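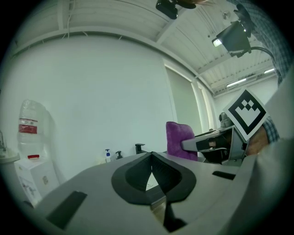

Vakport Opens Orders for Hand-Held Gripper Kit

BRISTA, February 24, 2026 — Vakport is now taking orders for the Wosteck kit, a pair of hand-held grippers used to record household tasks for robot training. Each kit includes two grippers, marker cubes and recording software.

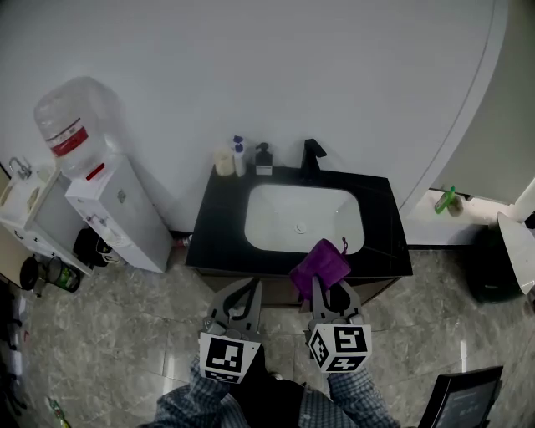
Lifting a purple cloth at the front edge of a vanity countertop.

The operator holds one gripper in each hand and does the job at normal height. Bathroom work was a priority for this release, said Tuva Løken, product lead at Vakport.

“Customers kept asking for sinks and counters,” Løken said. “Cloth is hard to teach, so we started there.” 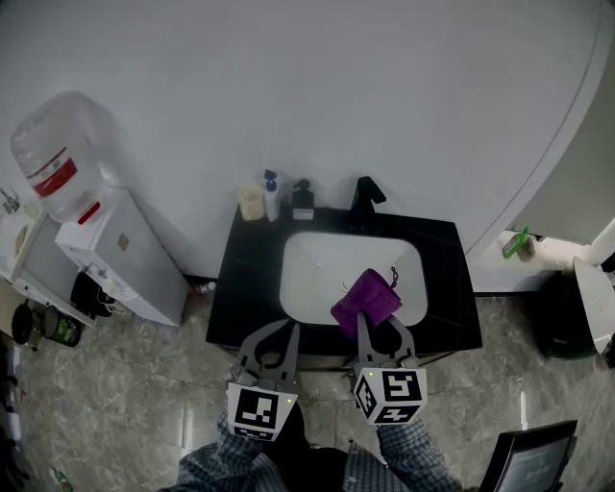
The software ships with 60 task outlines and stores up to 1,000 recordings per project. Finger pads can be changed without tools — a spare set comes in the box.
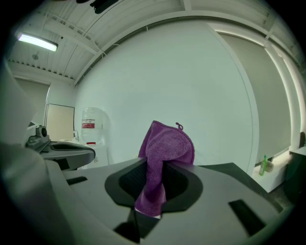 A microfiber cloth held in the gripper, hanging loop at the top.

Deliveries begin in May. Orders and service are handled by Cayetano Carrasco at the Mackay office.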